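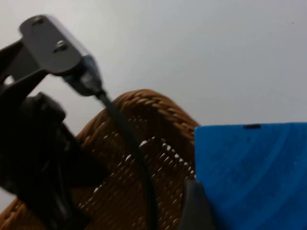 Good afternoon, everyone, and thank you for coming back from the coffee so promptly. My name is Natsumi Sugiyama, and I'm going to spend my time with you on baskets, and on why I think most of us own the wrong ones. I started caring about this in December, when I moved apartments and found I was carrying things from room to room in whatever was nearest. Take a look at the weave on the brown one up there. The rim is a thick braid, and the side under it is a tighter diagonal with little gaps that let the light through. Those gaps matter more than the color, and I'll come back to them.

(Pause here. Let people look.)

So, the rim first. When I pick up a basket in a shop I run my thumb all the way along the braid before I even think about the price. Dennis Shemweta, who taught me to weave — very patiently, I should add — used to say the rim is where a basket gets tired. You grab it there, you drag it there, you hang your dish towels over it when you shouldn't. If a strand is lifting already, put it back on the shelf and keep walking.

Now the gaps. An open weave lets air in, so I like it for blankets, scarves, bread, onions, anything that gets stuffy in a closed box. It's hopeless for hair clips and small change. I lost 2 earrings through one and found them weeks later under the dresser. If you want to keep little things in a basket, line it. An old pillowcase is fine. Yuzuki Tanabe sews hers with a drawstring, and they're lovely, but mine is a pillowcase with the hem folded over and I've been happy with it.

(Pass the two liners around now, starting on the left side of the room. Remember to ask for them back!)

Cleaning. Please don't soak wicker. I use a soft dry brush, then a cloth that's barely damp, then I leave the whole thing somewhere airy until the next day. Keep it away from the radiator too, or it gets brittle and starts to creak when you lift it.

I also want to say a word about where baskets live. Mine used to sit on top of a closet, where I put things in and never took anything out. These days the big one is by the bedroom door and gets emptied every evening, more or less. Flynn Henare will tell you less.

(If we're running over, skip the part on handles and go straight to questions. Isamu has the microphone.)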